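Visser Street Rooms: Restroom and Plumbing Checklist
Inspected by Vasanthi Mudaliar, Jan 4, 2018

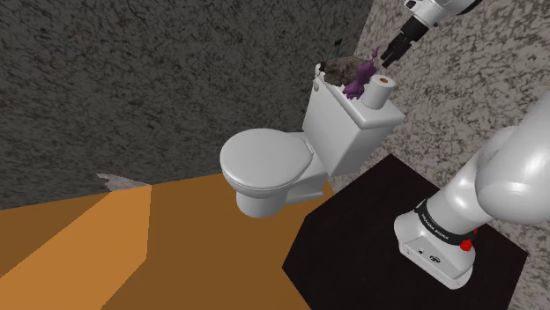
Go through the items in order. Mark OK, Fix or N/A and write a comment for anything that isn't OK.

1. Main shutoff valve turns freely. OK. Stiff at first, fine after two turns.

2. Shutoff tagged and reachable. Fix. Tag is missing. Boxes from Cumden stacked in front of it again.

3. Water heater relief valve and drain pipe. OK. Pipe ends over the floor drain.

4. Hot water at sinks, no more than 120 F. Fix. Hall sink read 126. Turn the heater down and read it again the next day.

5. Toilets solid on the floor, no rocking. OK in all 3 restrooms.

6. Tank lids and tanks free of cracks and chips. See comment below.

7. Nothing stored on tank lids. Fix. Clear them before each flush test.

8. Dye test, wait 15 minutes. OK upstairs. Color in the bowl downstairs, so the flapper needs replacing.

9. Supply lines. Fix. Two are the old gray plastic kind from 2000. Replace with braided steel.

10. Exhaust fans running. OK. Downstairs fan is loud.

11. Grab bars tight. OK.

12. GFCI outlets trip and reset. OK.

Comments

Item 6: any chip with a sharp edge gets taped the same day and reported to Themba Dlamini. A crack below the water line means the toilet is closed until the tank is changed.

Item 9: Garis quoted $850 for all supply lines and the flapper, parts included. Siyabonga Joubert has the quote and needs to sign it.

Recheck items 2, 4, 8 and 9 in February.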